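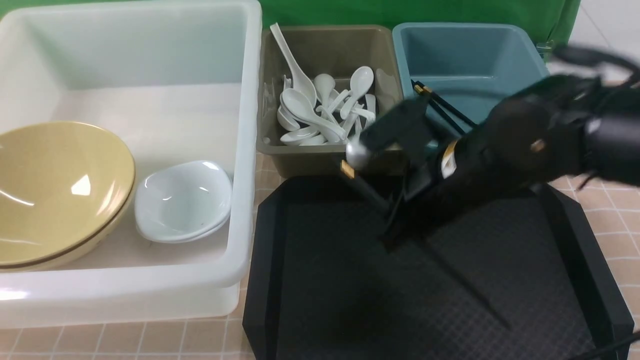 Noelia Aguirre wrote in to say that my last post was unfair to Drandlow, and that any village with a bus every 40 minutes has no business being called remote. Fair enough. I withdraw remote and offer sulky.

The 29 does come every 40 minutes, provided you want to go to Cerkness, and I have yet to meet the person who does. For anywhere else you change at the garden centre and wait beside a display of gravel. I did this twice in May, once in hail. The driver told me the timetable was under review, in the voice people use for a sick uncle.

Noelia also asks whether the 5 still goes over the moor. It does, until four in the afternoon, after which you walk.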